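How to Keep a Prayer List You'll Really Use

I used to tell people "I'll pray for you!" and then forget by the time I got to my car. If that's you too, pull up a chair. My fix is a cheap notebook and 10 minutes a morning.

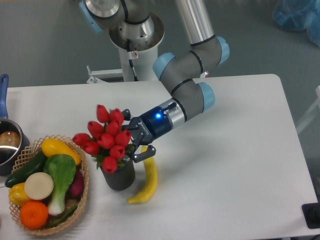

Posted by Hayley Birkett | 2019-01-28 | Filed under: Prayer

Step 1. Get a small notebook. Mine fits in my coat pocket (I tried an app for most of January and just ended up reading my email).

Step 2. Give each day a group. Monday is family, Tuesday is church, and so on through the week. Leave Sunday blank for thank-yous.

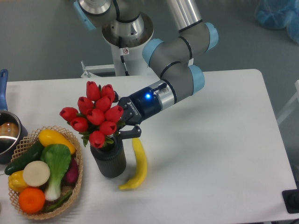
Step 3. Write short entries. A first name and a few words will do, like "Normand, knee surgery" or "Khrystyna, new job." I put the date in the margin and leave a line under it for the answer, whenever it comes. Keep the notebook someplace bare where you can't miss it, a plain white table like the one in the photo would be perfect, and lay a pen on top. Mine lived under a stack of mail for ages and you can guess how much praying got done!

Step 4. Start with a psalm. I read 3 or 4 verses out loud before I open the list, and on sleepy mornings I go straight to Psalm 121. 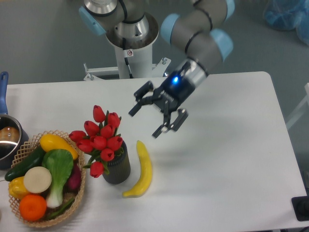 Step 5. Go back and read it

Once a month, flip to the front and fill in those blank lines. Some stay blank, and I keep praying those. Then text one person and ask how they're doing.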